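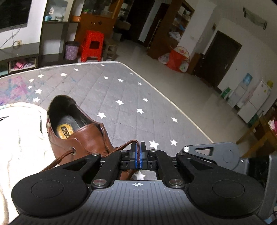 Octavio Herrera's opinion, offered before I had both feet through the door, was that people blame the shoe for what the lace did. A shoe that rubs, gapes, slips at the heel or makes its owner walk like a man crossing a creek has usually been laced by someone in a hurry, he said, and that someone is usually still in a hurry when they come in to complain.

I was one foot out of a shoe when he said this, and I had indeed been in a hurry.

Ustska has its open houses on and off through the summer, and the ones I had been to before were pottery (I came home with a bowl that leans) and bees (I came home early). The leaflet for 16/08/2022 listed "Shoes and Laces, at home, Troncoso Street, ring twice." I rang twice. It took four, but I respect a household that sets expectations.

The idea behind the visit is simple. You bring a pair of lace-up shoes. You take the laces out, learn what has been happening to them all these years, and put them back in better than you found them. If you have no lace-ups you can practice on one of the house pairs. There is no workshop, no counter, no row of antique lasts for people to photograph. There is the main room of a home, with the TV on the wall, pink slippers tucked into the cabinet under it, a red plastic stool and a wooden one next to it. I have been on factory tours where they handed out earplugs and a lanyard and I learned less.

Working down at floor level on a padded quilt takes some getting used to. I lasted ten minutes before my knees started a conversation of their own. The advantage is that when you drop an aglet, which is the little hard tip and the only shoe word I already knew, it lands on something soft and stays put. On the tile it would be under the furniture by now, and it would be there when the house was sold.

The first part of the session was taking laces out. I had assumed I could do this. What I do, apparently, is haul on one end until the whole length comes through every eyelet at speed, which saws at the lace and warms up the edges of the holes. The approved method is to loosen from the top down, one crossing at a time, then draw each end out separately. It takes six times as long. You are supposed to find it calming. A woman from Ralholm did find it calming, and said so more than once, and finished well ahead of me.

Next came the inspection, which was my favorite part in the way that other people's X-rays can be interesting. You lay the lace out straight and run it between finger and thumb from one end to the other. Thin spots mean a rough eyelet. Flat spots mean it has sat under the same crossing for years. A fuzzy stretch near the end means you tie the bow, pull the loops, and then pull them again for luck. Mine had all of these and also a small knot in the middle that I have no memory of making. The knot was passed around.

We then measured. My shoes have six pairs of eyelets and had been wearing laces of 52 inches, which was declared too long by a good margin. I had been dealing with the extra by tying a double bow, and I had been rather proud of the double bow. It was explained to me, kindly, that a double bow is what you do for a child on a bus.

There was a break at this point, with tea and very dry crackers.
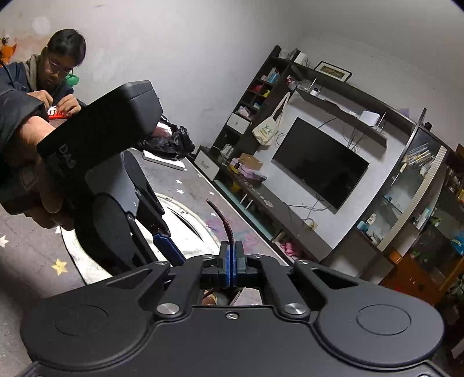 Relacing is where the afternoon either takes or doesn't. The straight-bar style looks tidy on a dress shoe and involves a hidden vertical run that I put on the wrong side, so that it was no longer hidden. The crisscross is more forgiving. Either way the trouble starts with the end you aren't watching, which picks up a twist and carries it all the way to the top. A thin lace shows this nicely. Hold a dark reddish-brown one closed in a grip partway along, let the free end go, and it will lift and curl off to the left over the gray and the white stars, making its own plans. The pink and purple patch in the cover turned out to be a handy landmark, too. "Bring it back toward the purple" is a clearer instruction than anything in the leaflet, and I followed it correctly on the second try.

The twist, I learned, should be rolled out between the fingers before each eyelet. After each eyelet is too late. I asked how late, and was told to look at my shoe.

A word on wax. Rarwood, whose little tins come up in conversation around here with the reverence other towns save for a football team, makes one for laces. You drag the lace over the surface of it twice and wipe off the extra with a cloth. Waxed laces hold a knot better and shed rain. They also collect lint, and mine came home with evidence of my pants pocket along a good part of its length. Use less than you think you need, and then less than that.

The leather side of things got shorter treatment. Heels up, toes down while you work on the top eyelets, so you can see down the tongue. Brush before cream. Don't cream the insole, ever, however thorough you are feeling. A label inside a shoe lasts exactly as long as nobody polishes it, and one visitor admitted to having buffed a maker's name clean off a good pair, so that he now has excellent shoes by persons unknown.

Some practical notes for anyone going in September, when the next one is planned. Wear socks you are prepared to have seen. Bring spare laces if you have them, as the house supply runs to brown and a yellow that I can only describe as confident. I left a contribution of 100 toward tea and wax, which seemed to be what others were leaving, and was given a cracker to take with me. Parking on Troncoso Street is bad, and the bus from Ralholm stops at the wrong end of the hill. If you have stiff knees, ask early for one of the stools. I was too polite, and by the time I stopped being polite the woman from Ralholm was on the wooden one and somebody's handbag had the other.

I walked back down in my own shoes, relaced. The left one is very good. The right one has a twist at the third eyelet, and I intend to get to it this weekend.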